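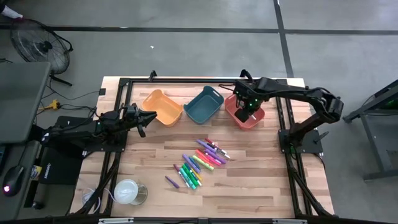

Section 2: Caring for your work surface

The Jotlow oil finish is forgiving, up to a point. You will find the point eventually.

1. Wipe the top with a damp cloth. Damp, please. The Dernham flood of last May began with "damp."

2. Let it dry overnight. Poking it does not help.

3. Rub in a thin coat of oil along the grain.

CAUTION: Oily rags can catch fire by themselves. Lay them flat outdoors to dry.

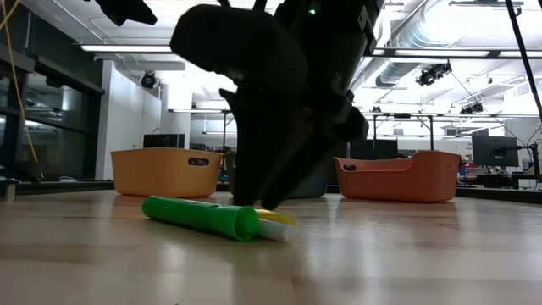 4. For ink stains, sand lightly with 126 grit. If the stain wins, call it character.

Kavside Tables | Help line ext. 219 | Back to top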